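4.2 Collecting chores by hand

The question behind Dratano is a plain one: can a machine do the small jobs that fill a kitchen or a workbench yet? Our answer after 403 demonstrations is "some of them, and more than we expected!" People first perform each chore with hand-held grippers, and a policy is then trained on what the gripper cameras recorded. The Vasthorpe task list covers 32 chores, from sorting small parts to folding a dish towel, and each was attempted 30 times by the trained policy.

We worked in an ordinary shared room, with ceiling lights left on and other people in view. Marker cubes on the grippers give us a shared reference for position, and the wide view means that a cube often stays visible even when the hands are far apart.
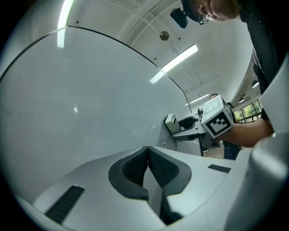 4.3 What the policies can do so far

Pick-and-place chores went best. The Lanine policy moved light objects between trays with very little trouble, and it recovered from a missed grasp in ways that delighted us (it backs off, tilts the wrist, and tries again). Cloth is still hard. So is anything with a lid, where a small error in angle ends the attempt.

Crowded tables deserve a separate word. When small items sit close together, the fingers tend to nudge one while reaching for another. Figure 4 gives a sense of how much of the view the gripper itself takes up, and how little is left for the table.

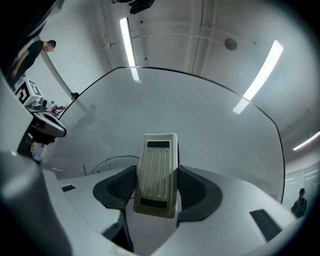
Figure 4. View from a hand-held gripper, with the ridged finger pad in front and a marker box and small items to the left.

We tried masking out the gripper body before training, following the Yoo variant of our pipeline. It helped with sorting and made no difference to folding, a result we would love to understand better.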